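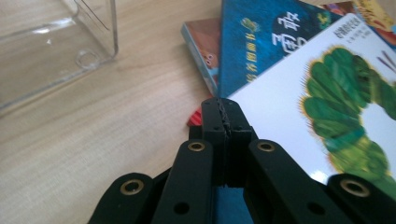

Mesa de leitura Plirska

Mesa com tampo de madeira clara, de veio fino, pensada para salas de leitura, bibliotecas escolares e escritórios em casa. O tom bege do tampo combina com estantes claras ou escuras e não pesa em divisões pequenas.

O tampo tem 77 cm de profundidade, espaço para uma pilha de livros, um caderno aberto e uma caixa de arrumação ao mesmo tempo. A altura é fixa e serve a maior parte das cadeiras de escritório sem braços.

Características
Tampo: madeira clara, veio fino
Profundidade: 77 cm
Garantia: 2 anos
Montagem: duas pessoas, chave incluída
Prazo de entrega: 12 dias úteis

Limpeza e manutenção
Limpar com um pano macio ligeiramente húmido e secar logo a seguir, no sentido do veio. Não usar produtos abrasivos nem amoníaco. As caixas de plástico e os suportes de secretária podem riscar o acabamento quando são arrastados – recomendamos feltros autocolantes na base. A madeira clara escurece um pouco com a luz direta, por isso convém mudar os objetos de sítio de vez em quando durante os primeiros meses.

Acessórios
A caixa transparente Javier vende-se à parte, com ou sem tampa. O aparador de livros Badotska fixa-se ao tampo sem furos e pode ser retirado a qualquer momento.

Encomendas
Para bibliotecas e escolas, o orçamento é feito por Manuela Martinelli, com transporte incluído em encomendas acima de 700 euros. As amostras do acabamento seguem por correio, a pedido. O modelo volta a estar disponível em janeiro na versão com gaveta.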